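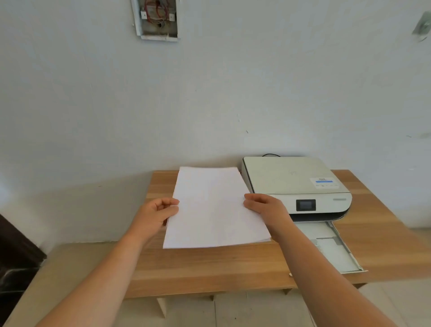

Sibel Erdem replied:
Same stutter on my side with Brulik 3 shaders. It only happens when I cross a chunk border with water in view. Standing still I get a flat 60 or better. Turning off shadows changes nothing.

mtamiru
Which renderer build? Brulik compiles its water pass on first use and keeps the result in the cache folder. If the folder is read-only you get a compile on every border.

Sibel Erdem
Cache folder is writable. It holds 867 files after one session. Is that normal?

mtamiru
No. Mine stays under 600. You probably have leftovers from an older pack. Delete the folder contents, start the game, load a flat world first, then your normal world.

r_yaman
I don't think the cache has anything to do with it. I ran Drenard and Brulik on the same seed, same render distance, clean cache both times. Drenard is smooth and Brulik hitches. The difference is the reflection buffer, which Brulik reallocates whenever the visible water area changes. Set reflectionScale to a fixed value in the config and test again.

mtamiru
Reallocation would show up as a short spike in the frame graph. She is describing a stutter. Sibel, can you post frame times?

Sibel Erdem
Cleared the cache. Spikes dropped from every border to maybe one in four. The ones left are single frames, 40 to 50 ms.

r_yaman
Single frames, so reallocation.

mtamiru
And the other three out of four were the cache.

kirui_s
Check the texture pack too. Weltura at 256x with mipmaps off gave me hitches near rivers on any shader. Mipmap level 4 fixed most of it.

Sibel Erdem
Not using Weltura, just the default textures. reflectionScale=0.5 fixed removes the rest, but lake edges shimmer now when the camera moves.

r_yaman
Try 0.75. Anything below that shimmers at your resolution.

mtamiru
0.75 costs memory. On a 2 GB card I would leave it at 0.5 and turn the wave height down.

Sibel Erdem
Card is 4 GB. Will test 0.75 tonight.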